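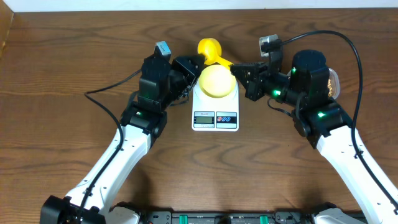 3.2 Clasp Cycling and Mass Loss

Lobster clasps were tested apart from the chains described in Section 3.1. Each clasp was fixed by its swivel ring in a brass holder and opened against a 4 mm jump ring by a cam-driven pin acting on the trigger. One cycle was a full opening, engagement of the jump ring, and a full closure. The cam ran at one cycle per second. Clasps came from two suppliers, Narska and Clasdale, and were nominally the same size (12 mm) and the same base metal (brass with a silver plate). The Clasdale parts had a slightly longer trigger, so the pin stroke was reset between suppliers to keep the opening angle constant.

A total of 169 clasps entered the test. Parts were removed for inspection at 1,000, 2,000 and 3,000 cycles. At each stop the spring was checked by hand for return, the gap at the tip was measured under a stereo microscope, and the clasp was weighed after rinsing in ethanol and drying in still air. A clasp was scored as failed if the gate did not return to the nose without help, or if the tip gap was greater than the wire diameter of the jump ring. Failed parts were kept and sectioned.

Mass loss per clasp was small compared with the mass of the part. General-purpose digital scales of the kitchen type, such as the one in Figure 3 with a bowl on its platform, resolve to 1 g at best in most cases and cannot register a change of this size. All masses reported in Table 2 were taken on an enclosed analytical balance reading to 0.1 mg, with three readings per part and the pan cleared between readings. Where the three readings differed by more than 0.3 mg, the part was rinsed and dried again and the full set was repeated.

Loss was concentrated on two surfaces: the inside of the nose, where the jump ring bears under load, and the shoulder of the gate near the pivot. Sections through the nose showed the silver layer worn to the brass over a narrow crescent in most parts by the second stop. The outer faces kept their plate. Total mass loss is therefore a poor guide to how worn a clasp looks, and it should not be used alone to rank finishes. Gap width followed cycle count more closely, although the scatter among the Narska parts was wide, and two of them showed a smaller gap at the third stop than at the second. We attribute this to debris packed at the pivot, which was found in both sections.

Pull strength was not measured on cycled parts. The Ikex fixture used for new clasps grips the swivel ring at an angle that loads the pivot sideways, and early trials gave breaks at the ring instead of the gate. A revised grip drawn by Hằng Phan is described in Appendix B. Results for spring-ring clasps, tested on the same cam with a shorter pin, are given in Section 3.3.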